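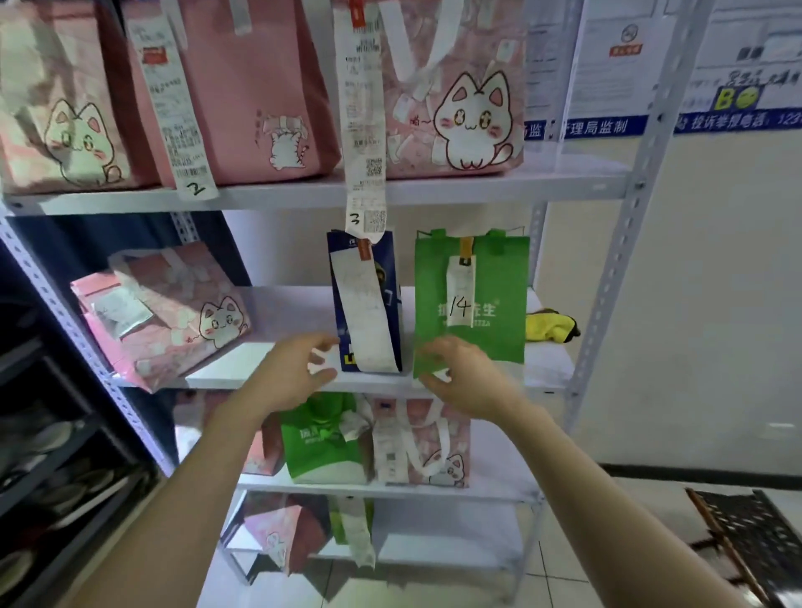
What rules should a pickup shelf follow if a delivery robot and human couriers are both collecting from it?

Keep one order per spot, keep every order number where it can be read from the front, and decide in writing who is allowed to touch the shelf while the robot is being loaded. Those three cover most of the trouble. Everything else depends on your building, your robot and how many orders you put out at lunch.

Posted by Khadija Ezzat

I run the front counter at a shared kitchen, four brands out of one room. Since July we've had a Grola delivery robot that takes orders across the campus to two office buildings. It parks next to the pickup shelf, a person loads it, scans the receipt and sends it off. Human couriers use the same shelf for everything else.

The supplier gave us a manual for the robot, and it's fine as far as it goes. It tells you how to charge it and how much room it needs to turn. It says almost nothing about the shelf. My manager wants a one page rule sheet on the wall before the second robot comes. I have looked for a standard and mostly found documents about industrial robots in factories, with fences and light curtains. We have a thing the size of a suitcase that plays a tune.

What I need to know:

Do I have to separate robot orders from courier orders, or can they share shelves if they are labeled?

Who should be responsible for checking the bag against the screen, the person who packs it or the person who loads it?

Is there an accepted clearance between the parked robot and the shelf? We have 2000 mm of floor from the shelf to the opposite wall and the door is in that same stretch, so I can't give away much.

Last thing, we've had three wrong bags go out by robot and I would like that to stop. When a courier takes the wrong bag he usually notices at the door and comes back. The robot just goes.

Posted by Concetta Zuccaro

I set up handoff points for a living, mostly for food and pharmacy, and I've written this rule sheet more times than I'd like. Taking your points in the order that matters to me and not the order you asked them.

Start with a risk assessment, even a short one. The factory documents you found are written for a different kind of machine, but the method in them carries over: list who comes near the robot, list what can hurt them or go wrong, write down what you did about each. Ask the supplier in writing which safety standard the robot was tested to and keep the reply. If they can't answer, hold off on the second robot until they can. Your insurer will ask the same thing sooner or later, and so might your local fire marshal when it comes to the route.

Clearance. I don't know of a single number that applies to every indoor delivery robot. The supplier's figure comes first, and your exit route comes before even that. With 2000 mm in total I would mark the parking spot on the floor with tape, then measure what is left for people with the robot parked and its lid open. I use 900 mm as my own minimum for the walking side. One of ours was 682 mm wide with the lid open, which surprised everyone, as the brochure gave the width with it closed. So measure yours. If the numbers don't work, park it end-on to the shelf or move it around the corner. Don't park it across the door, even for a minute.

Sharing shelves is allowed as far as I'm concerned, but the labels have to do the work. Most wrong bags I've looked into were labeled correctly. The label was just somewhere the loader didn't look. Kitchens each fasten the slip their own way, and once several brands share a rack you get all of them at once. Look at the bags in the second photo on this page: one has "022" on a receipt tucked against its side, another has "022" on a stuck-on label, and the one being held has a long receipt hanging off it that curls at the bottom. Two bags with the same number might be one order in two parts, or two brands that both got to 22, and a loader in a hurry can't tell which. Your sheet should say one place for the slip, one size of slip, and brand plus number together, never the number alone. If an order has more than one bag, write 1 of 2 and 2 of 2 on them.

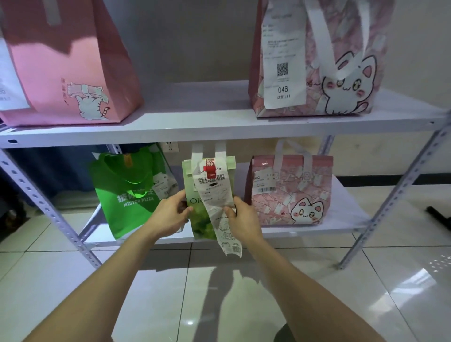 Long receipts deserve a rule of their own if anything automatic is going to read them. A code at the end of a strip that swings about is hard on any scanner, and a dangling strip can get shut in a lid. At the shelf in the photo the loader's right hand is pinching the receipt near its middle while the left holds the side of the bag, and I'd treat that two-handed hold as the normal way to scan: steady the bag, steady the paper, then read. Put the scanner on a stand or on the robot itself so that both hands stay free. Better yet, fold the slip so the code faces out and fasten it flat at the packing bench. Also check that people know which code to scan if there are several on the same receipt. Marketing codes and order codes look alike.

Checking. The packer checks contents, the loader checks identity. Write it just like that. The loader reads the brand and number out loud off the bag, looks at the screen, and closes the lid only if they match. No loading from memory and no loading a bag someone has handed you without reading it. If the screen and the bag disagree, the bag goes back on the shelf and the robot waits.

One loader per shift, by name. Couriers don't load the robot, don't move it and don't rest bags on it. While the loader is at the shelf, couriers wait behind the tape. It takes a few seconds and they get used to it.

Write down where the stop button is and have every person on the shift press it once. I mean really press it. And put down a number to call when the robot is stuck somewhere on the route, with the name of whoever goes to get it.

For your three wrong bags, keep a log. Time of day, brand, order number, who loaded, what the label looked like. At a site in the Dorno project we logged over 2000 loads before changing anything on the shelf, and nearly all of the mistakes came from two things, slips on the back of the bag and repeated numbers. You won't need that many. A couple of weeks should show you the pattern.

Posted by Évan Rolland

Agree with most of the above, but I'd split the shelves. Robot orders on one level, couriers on the others, and a colored strip along the edge. We tried labels only and it worked until the noon rush, then it didn't. Waist height is best for the robot level – nobody wants to bend down to the bottom for soup, and you don't want to lift drinks down from above the machine either.

Also leave gaps. If bags are jammed up against each other people pull one and the next one comes with it. We allow three per level on the robot side and the rest wait at the packing bench.

For the software side we use Flotosico and it lets you refuse to close the lid until the scan matches. Check whether your Grola has a setting like that before you write ten rules about it. On ours it was off when it arrived and I only found it under the service menu.

Posted by Gangadharan Pinto

Just tape the receipt on the front. We did that and had no problems after. The robot company told us 1 meter all around but I think they say that to everybody.

Posted by Khadija Ezzat

Thanks all. Measured this morning and with the lid open we don't have room along the shelf, so it is going end-on. Concetta, I copied "packer checks contents, loader checks identity" straight onto the sheet. Évan, I found the lid setting and it was off on ours too. I've asked the supplier for the test paperwork and will post what they send.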